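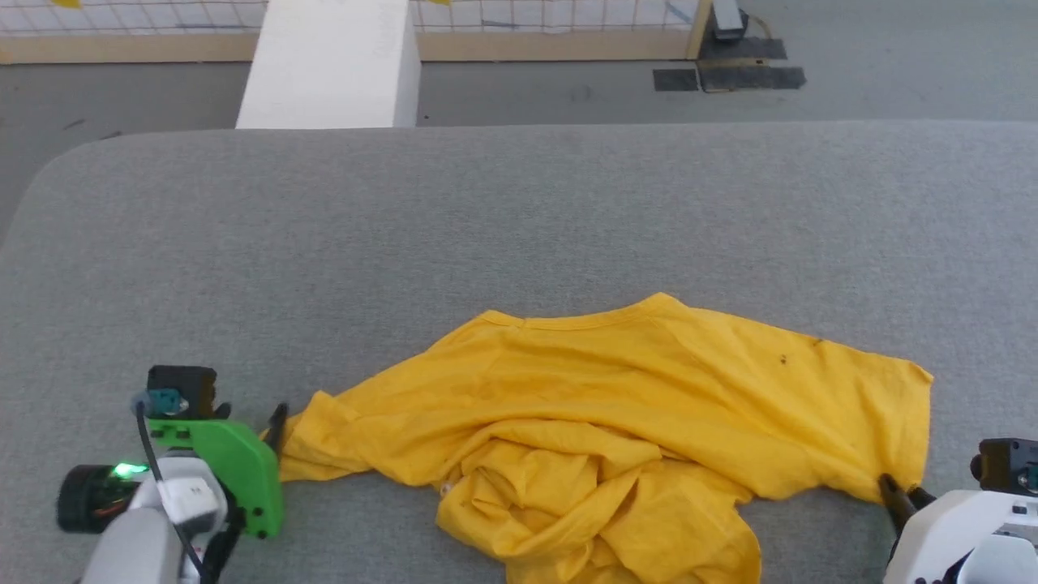 Is the Greco two-arm kit good enough to learn T-shirt folding on?

3 min read
17 shares

posted by kettlebridge

I've been wanting a two-arm setup for ages and the Greco kit from Favside is finally in my price range (well, almost). You get both arms, a pair of grippers, a small camera for the top of each gripper, the cables, and one evening's worth of setup videos that I have now watched more often than I'd like to admit. I'm so excited about this thing!

What I want it for is laundry. T-shirts to begin with, maybe dish towels later. I've driven a single Sedau arm at our makerspace and it was great with blocks and cups, but cloth was another story. It would grab a sleeve, lift, and the whole shirt came up in a wad.

So for anyone who owns the Greco: can it get hold of one thin layer of jersey? Are the stock fingers any use or should I budget for other ones? And does the table matter? I have a plain desk and an old padded bench I could put in front of the arms.

Oh, and I'd be driving it by hand at first with the leader arms. I don't expect it to fold on its own out of the box.

Answer from pinrail_09

Yes, get it. I've had mine since September and love it. Stock fingers are fine.

Answer from slowservo

Glad to see somebody else headed down this road! I have the same kit and cloth is most of what I do with it. The short version is that the arms are good enough, the fingers are nearly good enough, and your padded bench is going to help you more than you'd guess.

On a bare desk the fingertips skate along under the shirt or stop dead against the wood. On something padded you can press down a little, close, and come up with a pinch of fabric. Pick a cover with a fine weave, though. I tried a fluffy blanket first and kept picking up the blanket.

My first proper session was 40 tries at one job, which was to start from a crumpled shirt and end with it flat enough to fold. I got there 17 times, driving by hand. That sounds poor, but most of the good ones came near the end, and I had a huge grin on my face by then.

The order I'd go in:

1. Use a bright, solid-color shirt on a gray surface. A yellow tee is perfect. You'll be looking for folds and edges through the cameras, and a white shirt on a white sheet will make you want to lie down.

2. Find a corner with one gripper and hold it. The lower corner of the hem is the friendliest spot, as the collar is thicker and likes to slip. Pinch it, draw it out gently, and leave that arm alone while the other one looks for the far edge.

3. When the cloth is in a bunch, bring the fingers in open in a V and low over the fabric, then check the wrist view before you close. If a fold is standing up right beside a fingertip, go for the fold. I wasted a lot of time trying to scrape up flat cloth when there was a nice ridge an inch away.

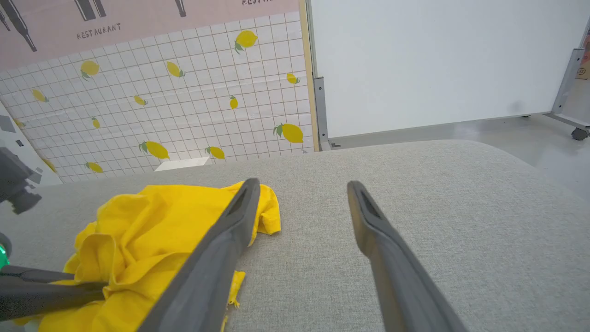

4. Flatten before you fold. Hold one side, sweep the other arm outward, let go, look again. It takes patience, and two short pulls beat one long one every time.

As for fingers, the stock ones are smooth and will do for cotton tees. I did end up buying the Fenton soft tips for dish towels and they grip better, but they're fatter, so a single layer of jersey gets harder. Start with what's in the box.

My gripes: the camera cables are too short, and the manual covers the gripper calibration in half a page. Do that part with the arms well apart. Leave some slack in the cable by the wrist too, or it will tug the camera off its angle when you reach across. Favside support did answer my email about it, in the end with a better drawing than the manual has.

2 comments

kettlebridge: This is exactly what I was hoping for, thank you! Padded bench it is. Did you clamp the arms to the bench or to something separate?

slowservo: Separate! Mine are on their own stand right up against it. Clamped to the padding they wobble.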